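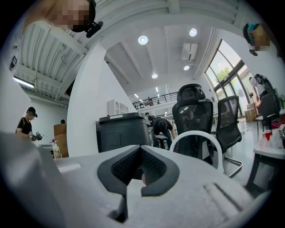

By Hae-won Ki
Last edited March 15, 2018

The Vulent is a folding electric scooter made by Jaiswal, a small company in Grendstead. It was first sold in May as a city model for short trips between home and the train station.

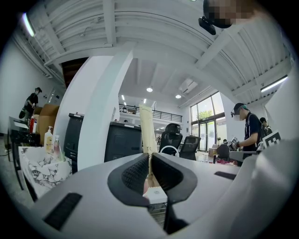
The frame is aluminum and folds at one hinge near the front wheel. The battery sits under the deck and gives a range of up to 20 miles. It can be removed with a key, and a full charge takes 2 hours.

An earlier model, the Fusov, had solid tires and a weaker brake. Its designer, Amarachi Effiong, later changed both parts,

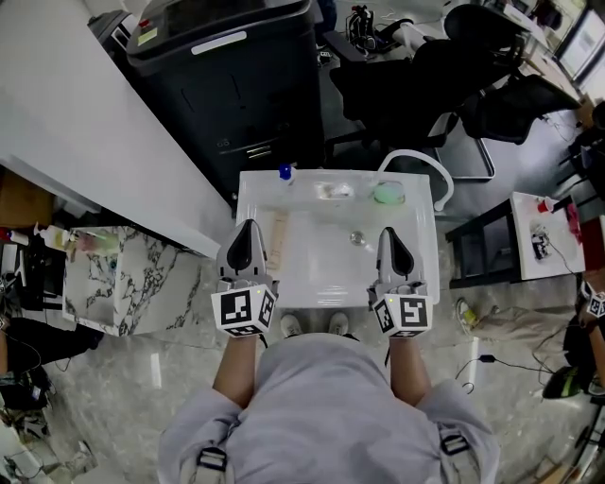 and the same brake is used on the Vulent today. Spare parts for the Fusov are still sold by the company.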